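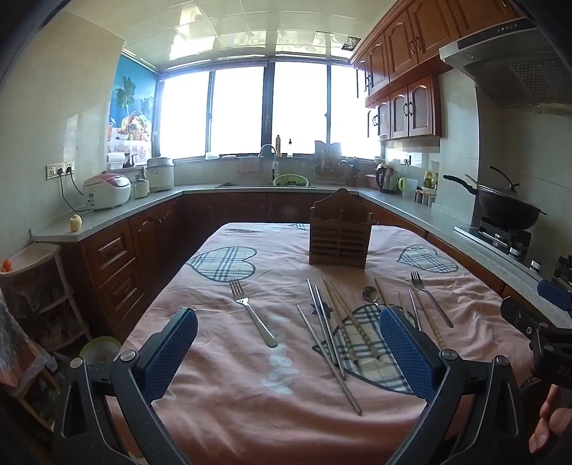 Forks, a spoon, chopsticks and a wooden holder, from the gripper's side of things.

About Trulik

We write the software that sits between a person showing a robot how to do something and a robot doing it. It's a narrow gap on paper. We have been in it for a while now and have yet to touch both walls.

The company was started by Noémie Paquette, who used to write motion planners for factory arms, and Lorne MacDonald, who used to fix them when they hit things. They met over a support ticket. Lorne still has a copy of it and will read it aloud if asked, so please don't ask.

What we make

Flison is our perception package. It takes video from wrist-mounted cameras and works out where the gripper is, how far open the fingers are, and what lies between them. Polished steel is its least favorite material. A fork on a plain gray mat is easy enough. A fork on a patterned tablecloth, next to chopsticks as thin as its own tines, in a kitchen with a bright window behind it, is where most of our payroll goes.

Zoëga is the planner. You give it a demonstration and an arm, and it gives you back a path that the arm can follow without folding itself in half. People's wrists do things that six joints can't, and Zoëga spends much of its day finding a polite way to say so. The two dots in the name have broken our build scripts twice. We kept them.

Disus is the tooling: sync, trimming, labels, replay, and a viewer that shows where the tracking lost its nerve. Noémie wrote the first version over a long weekend to avoid writing a grant report. It is now the product our customers mention first, a sore point with the people who work on the other two.

How we work

We like real homes. Our test set covers 71 household tasks, most of them dull, and that's on purpose. Sorting cutlery is task 40. It has its own channel in our chat, its own bug label, and a small group of engineers who can no longer set a table in peace.

Every release has to replay 700 recorded demonstrations before it goes out. If the new version does worse than the old one, it doesn't ship, however nice the slides were. This rule dates from April, when a release went out on the strength of some very nice slides.

We publish our failure notes along with our release notes. The failure notes are longer and better written.

Who we work with

University labs, two appliance makers, and a handful of arm builders who would like their hardware to be useful in a kitchen — or at least welcome in one. We don't build robots. We have a shelf of parts from the year we tried.

Joining us

We hire people who like geometry, reading logs, or both. You don't need a robotics degree. You will need patience with camera calibration, and some opinion about quaternions that you can keep to yourself at lunch. Write to the jobs address with something you've built, including the part that doesn't work yet.

Page last updated 10 October 2018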